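2023-02-01 - Ilton, for immediate release

Well, we did it! After two winters of testing (and eating far too much of our own product), I'm very happy to say that Haldane Suppers, the little line of soups and grain bowls I started in my kitchen here in Ilton, will be on the shelves at 15 grocery stores between here and Mustham starting in April.

If you've bought from our stall, you know most of the menu already. The barley and mushroom bowl is staying, and so is the split pea, which I nearly dropped last fall until I got an earful. New this spring are a squash and white bean soup and a lentil bowl with pickled onion. There will be 12 kinds in all, each one made in our new space on Neltley Road, where we can cook almost 100 portions in a morning. My old stove could never!

The recipes haven't changed, but I did rework the heating times. Everything was written for a big oven, and plenty of you eat lunch at work with five minutes to spare, so every label now has microwave directions too. Loosen the lid, heat, stir, then let it sit for a minute before you dig in.
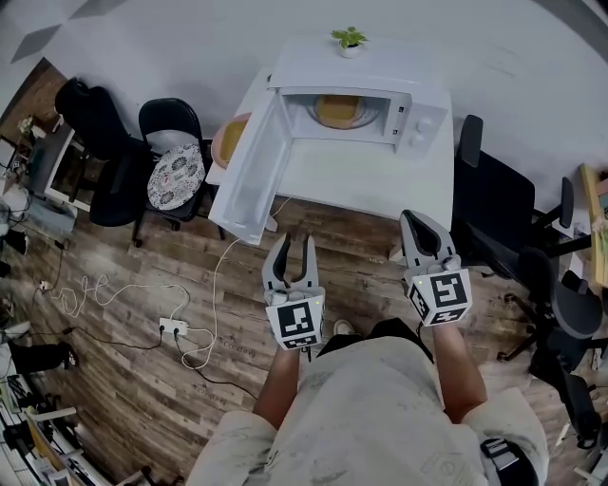

Our Mustham tasters had plenty to say about that, and one wrote back that the barley bowl needed a splash of water before heating and that the lentil one was better the second day. I tried both, and the splash of water is now on the label.

Stores can ask for a price sheet and samples through the Haldane Suppers order page. The stall in Ilton stays open all spring, same spot as always.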